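Lending by the shelf: how Bilterley runs its library of things

Reading time: 3 minutes

When the Bilterley district library service closed its record and tape collection, it was left with a ground-floor room, good shelving and no settled plan for either. The room now holds the service's library of things, from which members may borrow household and garden items in the same way that they borrow books. The head of lending spoke to us in November about how the collection is chosen, maintained and paid for.

The idea came from a survey of members. "We asked what people had bought in the past year and used only once," she said. "Carpet cleaners came up again and again, and so did wallpaper strippers. We had expected to hear about camping equipment, and hardly anyone mentioned it."

The collection opened with 800 items. Most were purchased new, and a smaller part was given by residents. Gifts are now accepted only by appointment. "In the first weeks we were offered a great many fondue sets," she said. "We are grateful for every offer, but a shelf has a fixed length, and we have to ask whether a thing will go out."

Members may borrow up to three items at a time, for a period of six days. The loan period was set after a trial at the Derden branch, where a longer term had led to waiting lists for the more popular tools. Electrical items are tested on return before they are lent again.

Small items have proved harder to manage than large ones. Cake cutters, drill bits and sewing machine feet are easily mislaid, and a set with one part missing is of little use to the next borrower. "A pressure washer does not get lost," she said. "A piping nozzle does. Most of our staff time goes on things that would fit in a pocket." 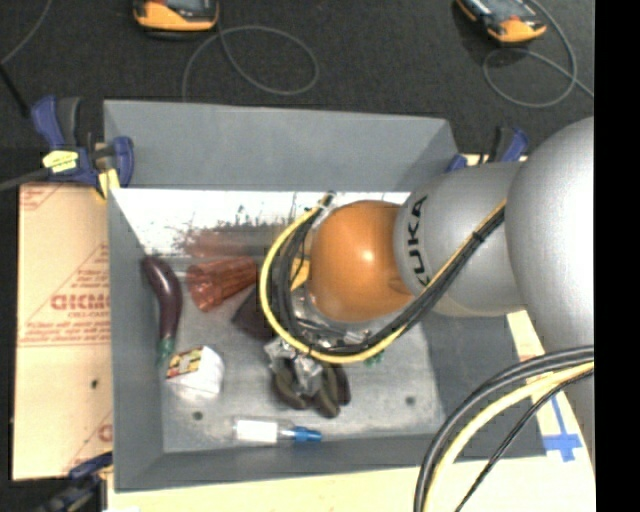

Small objects in a grey bin, with a KUKA arm reaching in from the right.

The service has since begun to keep small parts in numbered pouches, each with a printed list of contents. Borrowers are asked to check the list at the desk, both when they collect and when they return. Losses have fallen, although she was careful not to claim too much for the change. "People were always honest with us. They simply did not know what had been in the box to begin with."

Loans are recorded on Gurkex, the catalogue system already used for books. It was not designed with hedge trimmers in mind, and for some time every item had to be given an author. That field has now been hidden from public view - though a search for the library's own name still brings up a number of early entries.

Charges remain a matter of discussion. Most items are free to borrow, and a fee of £2 is made for those which need cleaning after each loan. The service does not take deposits. "A deposit keeps away the very households we most want to reach," she said. "We looked at it closely and decided against it."

A second collection is planned for the Mabula Road branch, which has step-free access and parking close to the door. Its stock will be smaller and will lean towards gardening, at the request of members there. An opening date will be given once the shelving has been fitted.

Related items
Mabula Road branch: changes to opening hours
How to offer an item to the library of things
Derden reading room reopens after repairs
Renewing your Bilterley library card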